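Visit report: robotics lab open afternoon, Plostthorpe

The Hondance student project opened its workspace to outside visitors for one afternoon in July. I attended on behalf of the electrical maintenance course at Shehata, where we are considering a joint assignment for the coming term. The notes below cover the task, the control setup, the scoring and the questions I took back with me.

The project task is operation of a two-door low-voltage control cabinet by a humanoid hand. The operations are pressing push buttons, turning selector switches and working the door handle. 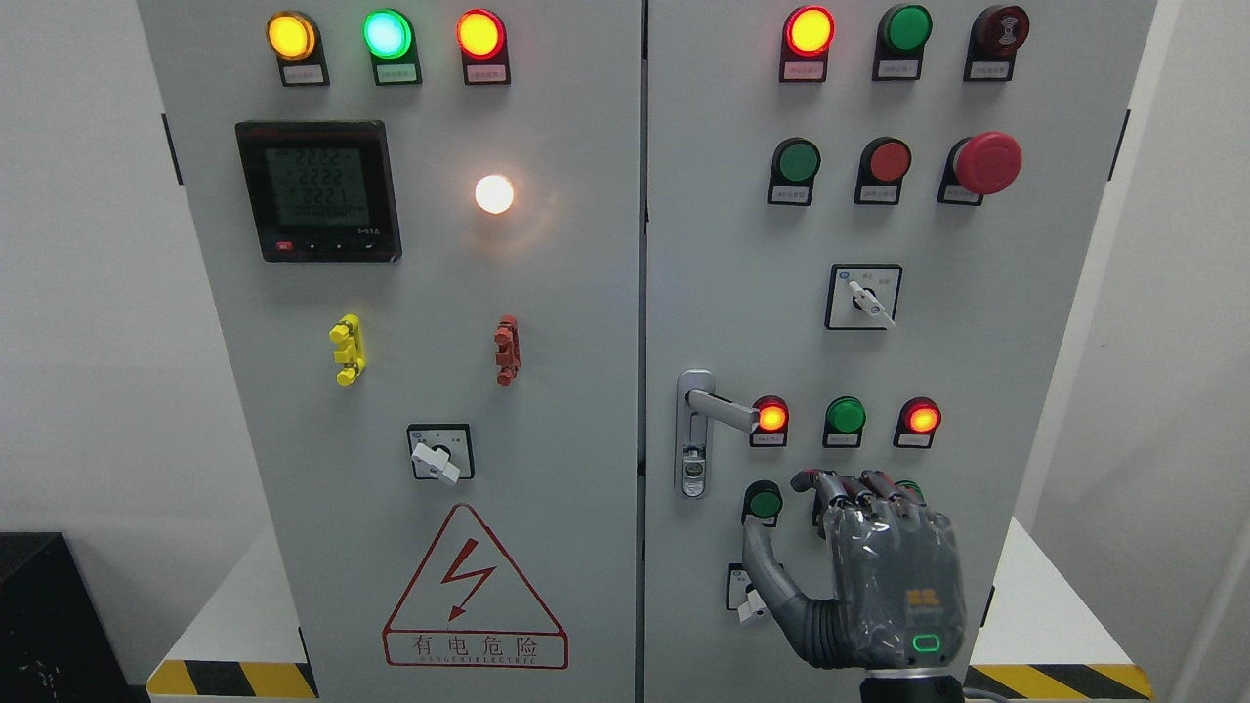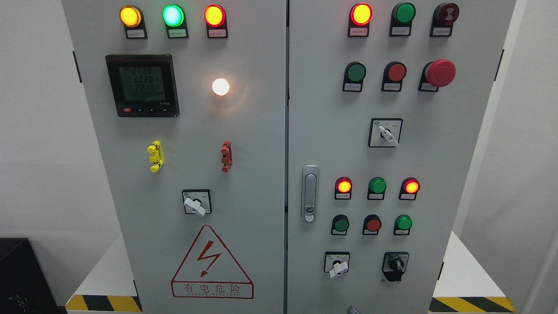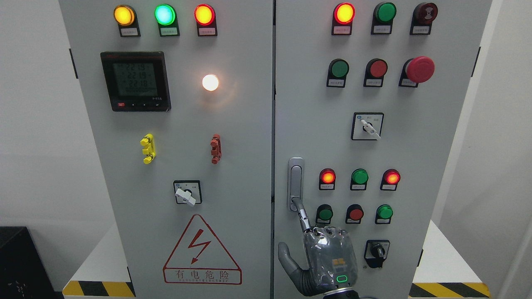
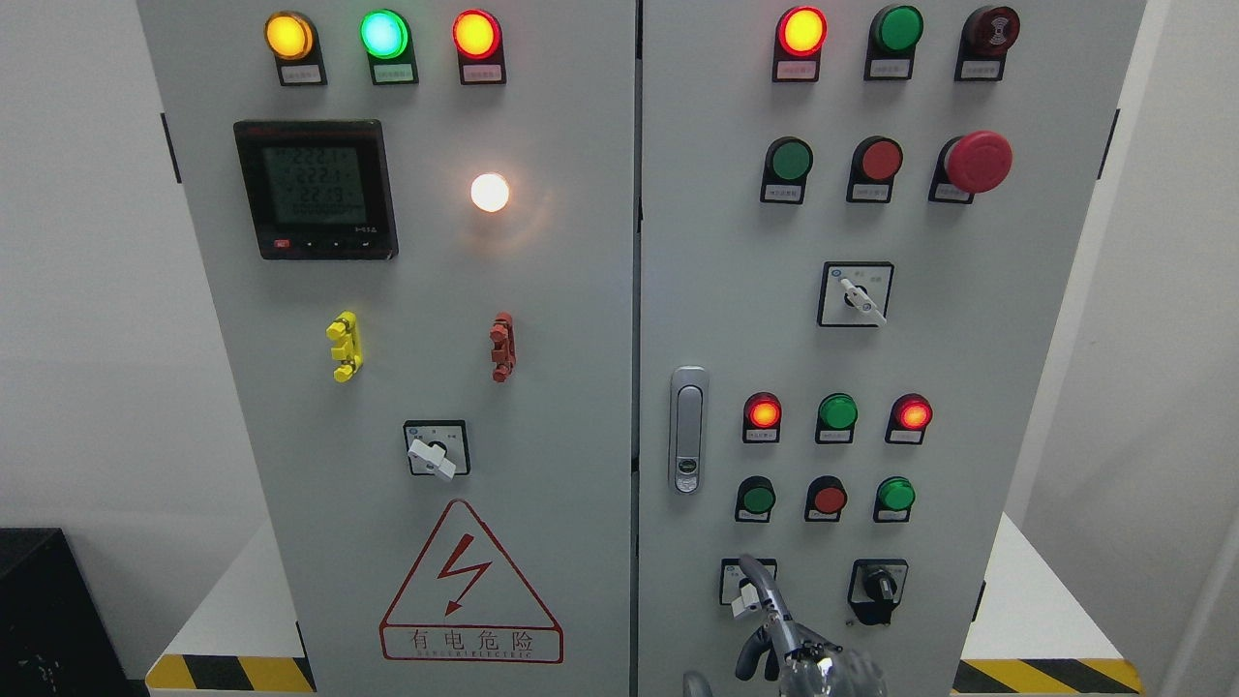 Cabinet panel, both doors closed. The second view has the full layout of the right door; the last one has the hand on the lower left selector.

The students chose a standard cabinet front over a purpose-built test board. The reasoning given was that a test board tends to be laid out to suit the hand. On a real front the spacing is set by the device housings and the wiring behind them, and the hand has to fit in between. Push buttons in adjacent housings leave little clearance for a fingertip, and a thumb that is not tucked away will foul the neighboring device. Most of the collision handling in the current software deals with the thumb.

Three motion types are in the program at present.

Press. The hand approaches along the door normal, makes contact with one fingertip and advances until the motor current in that finger passes a threshold. Flush buttons and the mushroom-head stop use different thresholds. The first version used a fixed travel distance and was dropped after the students found that the distance to the door varied from one setup to the next.

Turn. The fingers close on the lever and the wrist rotates. The students said the grasp is the difficult part. If the lever is held too near the tip, the fingers slide off before the detent. If it is held too near the plate, the fingertips drag on the faceplate and the current reading becomes useless. The white lever handles are handled better than the black knob, which gives the vision software poor contrast against its mounting.

Handle. This is the newest routine and the least settled. The latch is recessed, so a finger has to find the lower end of the handle by touch before it can pull. It is run at reduced speed.

Scoring is by attempt. A full sequence has 15 steps, drawn at random from the devices on the cabinet, and a team run consists of 4 sequences. A step counts only if the correct device changes state and no other device is touched. Any contact with the emergency stop outside a stop step ends the sequence. The log for the spring term held some 300 sequences, and the project lead's slides gave the failure types in order of frequency: wrong approach angle, incomplete turn, contact with a neighboring device. Perception errors came last, which I had not expected.

Lamp state is read by the same software that plans the motion. A lit red lamp and an unlit one are separated by brightness, with a mask over the white pilot lamp on the left door, whose halo spills onto the paint around it and had caused false readings. The digits on the power meter are read as well but are not yet used for any decision.

Motion sequences are written in Fletix, a small scripting tool the students maintain themselves. Each step is one line with a device name, an action and a timeout. I was shown a script and could follow it without help. The documentation is thin and the error messages are those of the programmer who wrote them. Device positions are kept in a separate table, which means a second cabinet would need a new table and no change to the scripts. This has not been tried.

The group has 17 members split between mechanical, electrical and software work. New members spend their first month on the position table and on label checks before they write any motion code. Access to the operating area during a run is limited to the person at the stop control, and visitors stay behind the floor line.

Points for our own course:

Our second-year students could supply the electrical side of a joint assignment, in particular a fault list and the correct switching order for each fault. The present sequences are random and carry no electrical meaning.

Lockout practice is not part of the task. I raised it, and the group agreed that a sequence ending in a verified safe state would be a better exercise than a random one.

Labels on the cabinet are in Chinese. Our students would need a translated device list.

Open items are the loan period for a second cabinet, insurance for students on site, and whether Fletix can be installed on our classroom machines. The Hondance group has asked for a reply before the start of term.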